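Handout 5: Standards, and what they leave out

Read before the lab. The quiz won't cover it, but your cell report will, and last year's reports were full of sentences like "the gripper complies with the standard" with no word on which clause or who checked.

Start with what a safety standard for a robot cell does. It tells the integrator to do a risk assessment, write it down, reduce the risks and check the result. It does not tell you that your fingers are right for your part. Students keep reading a certificate on the arm as if it covered whatever got bolted to the end of it. The arm maker has never seen your fingers. You own that part of the assessment. 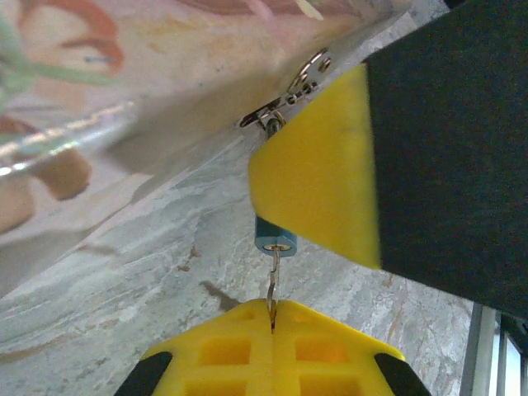

Department of Mechanical and Production Engineering | Handling and Grippers Group

Small wire hardware is where the usual advice gets thin. A thin hook between two yellow fingers, with a slot down the middle of the lower one, is a reasonable setup on paper. The rulebook answer is "positive location of the workpiece." Fine. Ask what locates it along the slot, and what happens when the wire is bent a little more than the last one. Then there's the clasp above the blue cylinder, fixed along the edge of a clear plastic container. Are you gripping one object or several? Most payload sheets assume one.

Vendor guides deserve the same treatment. The Dotik guide asks for a grip margin of 2 on every part. I have asked where the 2 comes from and got a brochure. The Flarex guide has 14 checks before first motion, and about 8 of them are paperwork. Do them anyway, but don't confuse a signed sheet with a tested grip.

What I do want in your report:

The finger drawing, with pad material and the date of the last pad change.
What the part hangs from or rests on at the moment of gripping.
What the arm does on power loss. Test it at low speed. "Per manual" is not an answer.
Any thin or pointed piece that could snap loose, and where it would go.

The Kuo checklist on the course page is acceptable as a template if you delete the lines that don't apply. Vostedon's is not; it lets you tick "low risk" before you have named the hazard.

Revised August 22, 2018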